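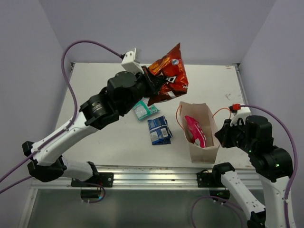 Poppy Stockdale reckons the crisps have to go in last, every time, and that I'd know this if I'd ever had to eat the packed lunches I pack. She wrote it in the margin of the previous page, in green, with two underlinings, so I'm copying it over here where I can argue with it.

**March, packing notes, carried on from the last lot**

I half agree! If there's a tin or a drink going in the same bag then yes, crisps on top, no question. But last and upright are two separate things and I think we've been muddling them. A crisp packet laid flat across the top holds the mouth of the paper bag open, and then you press on it to get the fold over, and there go the crisps. Stood on end down the side, it takes up hardly any width and the fold goes over cleanly. Min-kyu tried it both ways after lunch and came down on my side (she says it was a draw, it wasn't).

The other thing is how you pick the packet up. By the top seal or near it, please. Grab it round the middle and all the air shoots to one end, the packet goes tight as a drum and you can't tuck it in anywhere. The shiny red ones with the flames on are the worst for this, very slippery foil. The matt packets from Ernetti behave much better but Fikri says they taste of cupboard.

Paper bags:

- Open the bag fully before anything goes near it. Hand inside, push the corners out, stand it up. A half-open bag tips the moment something catches the rim.
- The Gresusow bags have a softer paper and slump. Fine for light stuff. Turn the top edge down once, like a cuff, and they stand much better.
- The Kamero ones are stiffer and noisier and I like them. Carton of 500 on the shelf by the sink, second carton under the bench, also 500. Carton 2 has a crushed corner so check the bottoms before using any from that side.
- Don't stack filled bags. I know it's tempting.

Count at 4 o'clock was 224 filled and folded, which is better than I expected given that we lost most of the morning looking for the labels. (They were in the labels drawer. Nithin had looked there, apparently, but "not at the back".)

Maureen Dobson rang from Inskip to ask whether they could have the bags folded twice and not stapled, as the staples are catching on people's sleeves. I said yes before checking how many we'd already stapled. Fikri has been round with the staple remover and is not speaking to me, but he did finish the whole crate — thank you Fikri.
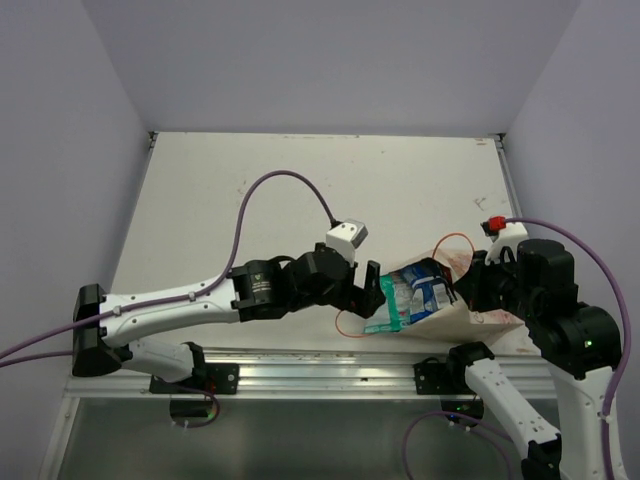
Heavy items I'm less sure about. Min-kyu wants them straight to the bottom, dead centre, and Nithin prefers them against the back panel so the bag leans on whatever's behind it in the crate. I've packed a crate each way and I'll look at them both again after they've been down to Inskip and back in the van. Meanwhile, the table. A paper bag picks up anything you stand it on, and our white top has got into a right state, with smudges up towards the back and those reddish-brown stains over on the right. I've put a bottle of cream cleaner on the windowsill. Wipe first with a damp cloth, then the cream, then damp again, and let it dry off properly before any bags go down, or the bottoms go soft. The grey scuffs may well be in the surface for good, so don't scrub yourself silly over those.

Things to sort out:

- Ask Gresusow if they do the same bag in a heavier paper. Poppy has the catalogue.
- A second staple remover, or no more stapling. Probably the second.
- Labels on before filling! We keep doing it after and you can't press down on a full bag without squashing it. Flat bag, label on, rub it with your thumb, then open.
- Try the cuff fold on the Kamero bags too, I've a feeling it'll be too stiff and spring back up.
- Crate liners. Nithin says newspaper, I say newspaper comes off on everything.

Poppy, if you're reading this, I'll do the next crate your way, crisps flat on top, and leave it on your chair.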